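Residence Diary – Skolano House
Entry for 9/23/22
Kept by Sorin Ghiță, Resident Warden

The principal business of the day was the sorting of small articles left in the ground floor workroom and the two study rooms adjoining it. The rooms are to be handed over to the incoming residents in good order, and it was agreed at the June meeting that nothing belonging to the previous term should remain on the shelves by the time of the autumn inspection. The inspection falls in seven days.

Work began after breakfast. The window sills were cleared first, followed by the two low cupboards beneath the notice board. The second cupboard would not open fully, the hinge having dropped again, and a note has been entered in the repairs book. The same hinge was reported in June and was said at the time to have been dealt with. I have asked that the work be looked at by someone other than Begum, who supplied the replacement screws and may not have been told which door they were meant for.

The papers were disposed of quickly. Old timetables and menus went to recycling. Letters addressed to former residents, 17 in all, were placed in the office tray and will be forwarded where an address is held. One parcel from Joruva, unopened, was returned to the front desk with the sender's slip attached.

The small articles took a good deal longer. In previous years these were put into whatever box was nearest, with the result that no item could be found when its owner wrote to ask for it. It was therefore decided that everything should pass through the large grey bin before being allotted a place – a slower method, but one which allows each article to be looked at before a decision is made. Bags and pouches were to be kept, plastic household pieces offered to the kitchen, and fragments without any evident use set aside until the end of the week.
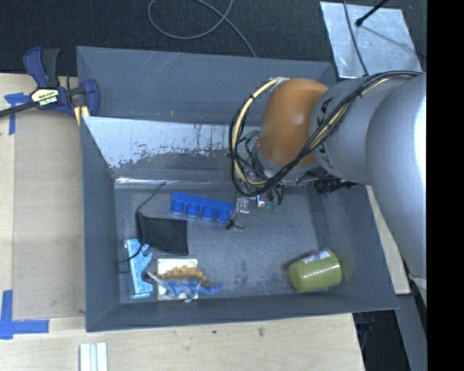 The grey sorting bin, with the blue tray and black pouch.

The blue tray was the subject of some discussion. It has four rounded cups along one side and a straight bar along the other, and no two members of staff were of the same opinion as to its purpose. The kitchen declined it. The art room was then approached and has agreed to take it on trial, to be used for mixing paint. It will be entered in their list and may be reclaimed until the end of term should the owner come forward.

The black fabric pouch has been retained. Pouches are asked for more often than any other article, usually by parents and usually some weeks after the end of term, and the practice of the house is to hold them for a full year. A paper label has been prepared for it, bearing the date and the name of the room.

With regard to the very small pieces, I record that my own view differed from that of the office. The office would discard them at once. I have known a piece of plastic no larger than a fingernail to be the missing part of something costly, and have asked that they be kept in an envelope for the present. This was accepted, though without enthusiasm.

Luncheon was taken late. The soup was good and the bread was not, and the matter of the bread has now been raised with Jasar for the third time this month.

In the afternoon the shelves were washed down and lined with fresh paper. The roll purchased for the purpose proved too narrow by the width of a hand, and the rear of each shelf has had to be left bare. It is not noticeable from the doorway. A wider roll may be had for 374, a sum I am not prepared to authorise for shelf paper. The 200 remaining in the household allowance is better kept for lamp bulbs, which will be wanted as soon as the evenings draw in.

The following matters stand over until tomorrow:
The coat hooks in the passage, of which the lowest row is loose.
The lost property list, which must be copied out fairly and placed on the notice board.
The key to the far study room, last signed for in June.

The house was quiet by nine o'clock. Rain came on shortly afterwards – steady, with little wind – and I went round the upper windows before locking up. The landing window was again found open. It has been closed and the catch tied with string until it can be seen to.

S. G.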